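Fitting the gloves, and what they did to the thumb

I've spent most of July on the pair of hands in the shared workshop at Losulura. Bare fingertips were too slick for cloth, so both hands now wear black gloves. The task hasn't changed: pick up a garment, fold it if told to, put it in a bag.

Grip force was the first thing to redo. The glove adds friction but also padding, and the old threshold of 800 on the motor current was reached before the fingers had closed on anything thin.

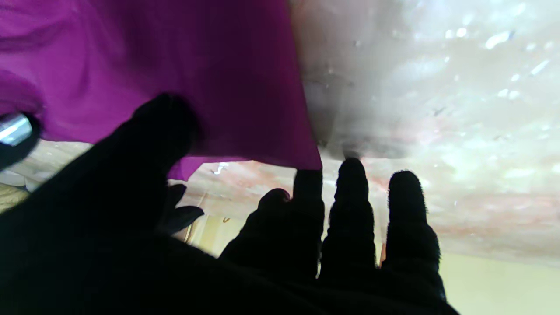 I dropped the closing speed by a factor of 8 and let the threshold apply only after the thumb has stopped moving. Thin hems are still the worst case. The controller is an Adomaitis board, old firmware, and it drops a reading every so often, so I now average over 2 samples before acting.

The table layout is a sock, a skirt and a paper bag with string handles. The left arm gets the sock. The skirt goes to the right arm, and has its own set of waypoints.
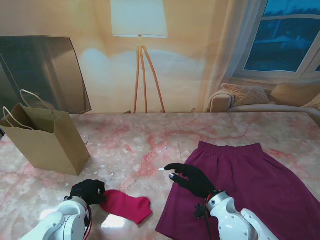

Photo: author, Losulura workshop

Run 104 was the first I kept with the new settings. The wrist views are very dark wherever the glove covers the background, and auto exposure makes it worse. I've fixed the exposure and will live with bright walls. Next job is zeroing the fingers with the gloves on, starting from an open hand.
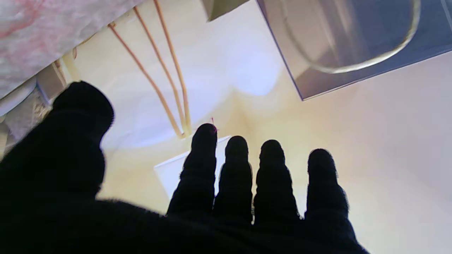
Ferkberg wrote in the comments that zeroing open is a mistake with knitted gloves, as the fabric pulls the fingers back a little, and that a half-closed pose repeats better. I'll try both before changing the firmware.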